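Search this site
Type and hit enter

Moving Day, Or How I Learned To Let Go Of The Waffle Iron

Aug 8, 2018

Print this post | E-mail this to a friend

So we finally did it. After eleven weeks of looking at places with weird smells and one with a toilet in the kitchen (in the kitchen!!), we signed a lease, and I am writing this from the floor of our new apartment in Nutidcombe because the couch doesn't fit through the front door. More on the couch later, when I can talk about it without getting upset.

I always thought I was a person who didn't own much. I tell people this at parties. Then I started packing and found three colanders. I can't explain the colanders. I cook pasta maybe twice a month and I live with one other person, who doesn't even like pasta.

My friend Diane came over to help on the first weekend and she has a system. You hold the thing up, you say out loud when you last used it, and if you have to think for longer than a breath, it goes. I lied to her about the waffle iron. I said "Christmas" really fast and she just looked at me until I put it in the giveaway pile. It was my aunt's and the cord was kind of melty, so fine, Diane, you win, but I did have a little moment over it.

The kitchen took one evening. The closets took two. The stuff that nearly finished me off was the soft stuff – stuffed animals, blankets, the scarves people knit for you when you turn 30 – because none of it is useful and all of it has a face, or feels like it does.
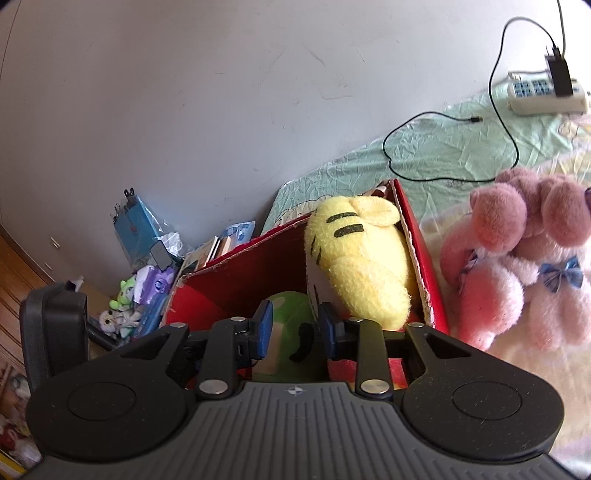

Reading time: 4 minutes

I know there are people who can drop a stuffed animal in a donation bag and go eat lunch. My husband Prakash is one of them. He did his whole side of the closet while listening to a baseball game. I did one shelf in the same amount of time and had to lie down.

What helped in the end was giving things to actual people. My coworker Alina has a kid who's crazy about anything with fur, so she took a bag. The scarves went to my sister, who will wear anything. The third colander is with our old downstairs neighbor, who I think was just being polite.

Okay, the movers. We got quotes from two companies and the first one wanted 1000 dollars to go 60 blocks, with the stairs extra! The second was a guy named Melquiades with a truck and a cousin, and they were fantastic. They carried the washer down like it was a bag of chips. They had the whole place loaded before I'd finished wiping out the fridge, and he gave me a tip that I'm passing along to you: pack the sheets, a towel and the coffee maker last and put them in your own car. I did the sheets and the towel. The coffee maker is in a box marked BATHROOM MISC, or possibly in the one marked MISC MISC, and I've had gas station coffee two mornings in a row.

And the couch. I measured the couch. I measured the door. I did not measure the hallway you have to turn in to get to the door. It's in the building's bike room right now with a sheet over it, and the super has been very nice, but he did ask me how long "a few days" was going to be. If anyone in the area wants a big gray sectional with one good side, please leave a comment. Pickup only, obviously.

The new place is good, though. The bedroom gets sun in the morning and there's a bakery on the corner that does a cheese roll I've already had more times than I'm going to type here. The shower has two settings, off and fire hose. I can hear the upstairs people walking, but they seem to go to bed early, so we're going to get along.

I'll do a post with the paint colors once we pick them. Prakash wants green in the living room and I keep saying "hmm" and changing the subject.

Print this post | E-mail this to a friend

Recent posts
The apartment with the toilet in the kitchen
What I'd pay for a parking spot (too much)
Zucchini bread, third try
Our weekend in Bratu and the very long ferry line
Do I need a label maker?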